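Open Day at the Dindska Workshop: A Gallery

Posted Saturday, December 29, 2018

It has taken me far too long to get this page together, and for that I do apologize to everyone who has been asking since November. The holidays got in the way, as they always do, and then I had 1,427 pictures to sort through on an old laptop that likes to stop and think about every one of them. I've kept the page itself very small so that it loads quickly, and I've put my notes from the day around it, a line or two for each stop on the tour (well, sometimes more than two, you know how I am).

For those who weren't able to come along, Dindska is the robotics workshop out past the old rail yard, in the long low building that used to be a furniture warehouse. They work mostly on two-armed robots for kitchens and small storerooms, and once a year they open the doors for a day and let people like us wander through with our coffee and our questions. There were 107 names in the guest book by the time I signed it, and I was by no means the last one in!

The front hall
We began with coffee and cardamom rolls, and a very cheerful welcome from the front desk. The coat rack gave up under the weight of all those winter coats before the first tour had even set off, so we carried ours over our arms all morning.

The history wall
A nice long corridor hung with old drawings and early designs. I liked the very first sketch best, done in ballpoint on the back of a lunch receipt. You can still read the price of the soup.

The Murkar bench
Murkar is their name for the older pair of arms, and it was set up to fold dish towels for us. It folded mine a good deal more neatly than I do at home, I'm sorry to say, though it took its sweet time and the whole group had gone completely quiet by the last corner. A big round of applause for that one.

The gripper drawer
A long shallow drawer full of spare fingers and pads, and we were allowed to pick them up and squeeze them. Some had soft tips, some were as plain as a pair of pliers. I could have stayed there all day. The smaller children more or less did.

The simulation room
This was my favorite stop, and I hadn't expected it to be. I had pictured a dull room with somebody typing in it, and instead there were big comfortable chairs and a kitchen up on the screen, all of it made by computer, where the two arms can practice as long as they like. Our guide told us that the program they use, called Jemen, had run 3,498 practice sessions since the summer, and that they change the kitchen a little from one session to the next so that the arms don't get too used to things being in one spot.

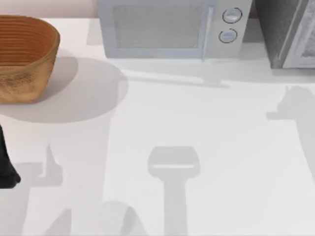 We were each given a turn at the controls, two handles on a stand, one for each hand. It is so much harder than it looks! Your own hand knows how far away a cup is without asking you. With the handles you find yourself leaning sideways in your chair, as if that would help you see around the thing, and I caught myself sticking my tongue out like a first grader learning to cut with scissors. The guide was very patient and said that most visitors go too fast at first and then far too slow, and I managed to do both.

I asked why they bother to draw the shadows so carefully, and I got a lovely long answer. The arms have to learn from what their cameras see, and in a real kitchen there is always a shadow falling across the counter from something, very often from the arms themselves. If the practice kitchen had none of that, the arms could be thrown off the first time they worked under a real lamp. I have been noticing the shadows of my own hands over the cutting board ever since, and I blame Dindska for it entirely.

Somebody in our group asked whether they could make the practice kitchen messy, with crumbs and mail and a sink full of dishes, the way an ordinary kitchen is on a Tuesday. The guide laughed and said they do add more clutter as they go along, but that it's kinder to start simple. I thought that was fair enough. I'd like to start simple in my own kitchen too, if anyone can arrange it.

The Valtonen table
Back out on the main floor we came to the newer pair of arms, which goes by the name of Valtonen. The task was to take a plastic tumbler out of a rack and set it down on a tray. It missed the first time, and I have to tell you the groan that went up was as heartfelt as anything at a ball game. The second try went beautifully. I was so busy clapping that I very nearly dropped my coat in somebody's coffee.

The emergency stop
Every station has a big red button, and every child on the tour wanted to press one. At the Valtonen table they were allowed to, one after another, and the arms stopped dead each time. The line for this was longer than the line for lunch.

The repair corner
I hadn't thought about how much plain old fixing goes on in a place like this. There were jars of screws, a well-loved soldering iron, and a radio playing softly. The woman working there was replacing a cable no thicker than a shoelace, and she let us watch over her shoulder without seeming to mind one bit. She told us that cables wear out long before motors do, and that she can often hear one going before it quits.

Lunch
Pea soup, rye bread, and three kinds of cake. Made and served entirely by people. The recipe for the almond cake is not being given out, and believe me, I asked more than once.

The question hour
We pulled the chairs into a big half circle after lunch and it went on well past the hour. People wanted to know about cost, and noise, and whether the arms would be any use to somebody with bad wrists (that was my question, and I got a thoughtful answer, which was "not yet, but please come back and ask again"). One gentleman wanted to know if they could be taught to play cards. They didn't say no.

The raffle
Fifty-nine tickets sold, one hand-drawn poster of the Murkar arms folding a towel, and no, I didn't win it. It went to a girl in a yellow raincoat who carried it out of the building over her head.

Thank you to everyone at Dindska for having us, and for answering the same questions all day long with such good humor. If you took pictures of your own and would like to share them, bring them on a memory stick to the January coffee morning and I'll gladly add them here. And if anybody picked up a gray knitted glove near the coat rack, left hand, I still have the right one and would love to hear from you.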